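2022年5月14日　評価ノート

件名:Pornance ハンドヘルドグリッパー(両手セット)貸出機の評価、続き

貸出機を受け取ってからの作業をまとめておく。前半は設置と校正、後半は浴室での収録について。数値の生データは共有フォルダの方に置いた。購入の可否は別途、Xiongさんと相談する。

構成
左右のグリッパー各1、マーカーキューブ各1、ヘッドマウントのカメラ、充電台、収録ソフトのライセンス。ライセンスは貸出期間中のみ有効。説明書は英語版だけで、校正の章は図が本文と一致していない。図では固定ねじを締めてからキューブを回すことになっているが、本文は逆。本文の順が正しい。問い合わせたところ、次の版で直すとの回答だった。

取り付け
キューブの固定は差し込みとねじの併用。差し込んだだけでは首のところにわずかな遊びが残る。遊びがあるまま校正すると残差は一見小さく出るが、手首を返した動作で姿勢がずれる。最初の校正はこれで捨てた。締め付けのあと、キューブを指で押して動かないことを確認してから校正に入ること。Weiさんには同じ指摘をもらっていたのに、手順書に入れていなかった。追記済み。

左右のキューブはマーカーのIDが異なる。付け替えても機械的には付いてしまうので、左右を入れ替えて収録を始めた場合、ソフト側では警告が出ない。再生して初めてわかる。色を付けるか刻印するか、要望として先方に出す。当面は柄の根元にテープを巻いて区別する。

校正
付属の校正板を使用。板を机に固定し、頭を動かしながら取る方式。照明は天井灯のみで足りた。窓際では板の反射で検出が落ちるので、ブラインドを下ろした。キューブと指先の相対位置は工場出荷値をそのまま使った場合と、自分で取り直した場合を比較した。取り直した方が指先の位置は安定する。ただし取り直しには専用の治具が必要で、治具は別売。Pyoさんが3Dプリントで代用品を作ってくれたので今回はそれを使った。先方の保証対象にはならないと思われる。

開閉量の読み取りは良好。握り込みの終端でわずかに値が戻る現象があり、指の弾性によるものと見ている。把持判定のしきい値を終端付近に置かなければ問題にならない。既定値は終端に寄りすぎているので下げた。

収録
机上の課題は前回までに終えたので、浴室に移った。対象は洗面台まわりの片付けと、容器を持つ両手動作。机上と違う点を先に列挙しておく。

・白い面が多く、露出が手前の暗い天板と引っ張り合う。自動露出だと頭を下げた瞬間に明るさが変わり、マーカーの検出が数フレーム途切れる。固定露出に切り替えた。
・床のタイルに照明が映る。検出への影響は見られない。
・立ち位置の自由が少ない。両肘を広げる動作はあきらめ、腕を前に出す動作に組み替えた。
・ケーブルの取り回し。足元を通ると踏む。養生テープで留めるか、作業者の背中側に回す。

収録本数は合計213本。うち追跡が最後まで切れなかったものを有効とした。有効率は80%前後で、机上の時より低い。無効分の大半は、片方のキューブが対象物か反対の手に隠れたもの。先方の資料では遮蔽は内蔵の慣性センサーで補うとあるが、補えるのは短い遮蔽に限られ、両手で物を持ったまま止まっているような場面では姿勢がゆっくり流れていく。収録ソフトは流れた区間も有効と表示するため、検収は目視が要る。ここはLamraniさんに自動判定のスクリプトを頼んである。

ボウルの両手保持
深さのある容器を両手で縁からつまむ動作は、片手の時より条件が厳しい。縁が湾曲しているため指の当たりが線接触になり、握り方向が縁に対して斜めだと滑る。手首の角度を縁の接線に合わせるよう指示したら改善した。指先のゴムは標準品。先方には溝の深い別仕様もあるが、今回の貸出には含まれない。
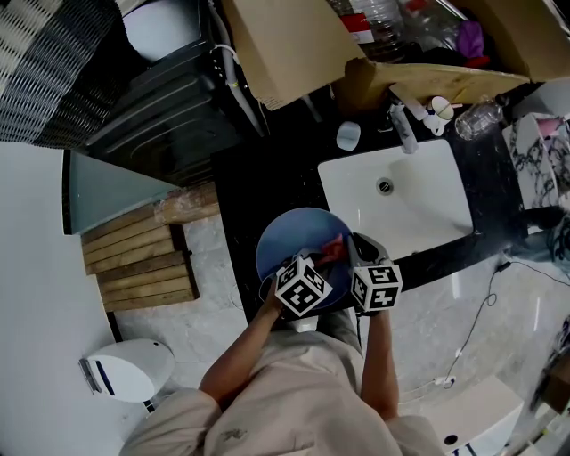
頭部カメラから見て、両方のキューブの面が十分こちらを向く姿勢を取れるかどうかで結果がほぼ決まる。左右のキューブを近づけすぎると、片方の面がもう片方の影に入る。間隔を空けると今度はボウルが傾きやすい。妥協点として、片手を手前の縁、もう片手を奥の縁に置く持ち方を標準にした。この持ち方だと右腕をボウルの脇に沿わせることになり、長時間は肩に来る。作業者の交代を早めに設定した方がよい。

中に布を入れた場合と空の場合で、把持力の読みに意味のある差は出なかった。布程度の重さでは感度が足りない。水を入れる条件は浴室での予定に入れていたが、グリッパーの防滴仕様が資料に書かれておらず、回答待ちのため見送り。洗面台での作業を売り文句にするならここは明記してほしい。

耐久
5日使った時点で、右グリッパーの引き金の戻りが少し渋くなった。分解は保証の都合でしていない。左は変化なし。作業者が全員右利きであることと関係があるかもしれないが、断定はできない。充電は一晩で足りる。連続収録では左右の電池の減りに差があり、右が先に切れる。片側だけ切れると収録全体が止まる仕様なので、予備は両側分を用意するのが安全。

比較
Omatvilleの同種キットは前に借りた時の記録しかないが、軽さと引き金の感触はPornanceが上。校正の手間はOmatvilleの方が少ない。遮蔽時の挙動は同条件で比べていないので評価しない。価格は見積もりの条件がそろっていないため、この欄には書かない。

残件
1　しきい値変更後の机上データを再処理する。担当は自分。
2　治具の図面をリポジトリに入れる。Pyoさん。
3　防滴仕様と、電池が片側だけ切れた時の動作変更が可能かを先方に確認。窓口はZamudioさん。
4　固定露出の設定値を手順書に転記。浴室用と机上用で別ページにする。
5　検収スクリプトは、慣性補間に入ってからの経過時間で区間を切る方針。上限は2秒から試す。静止保持の区間だけ別扱いにするかどうかは、流れ量の分布を見てから決める。

返却期限は延長を申請中。延長が通らない場合、4と5を先に片付ける。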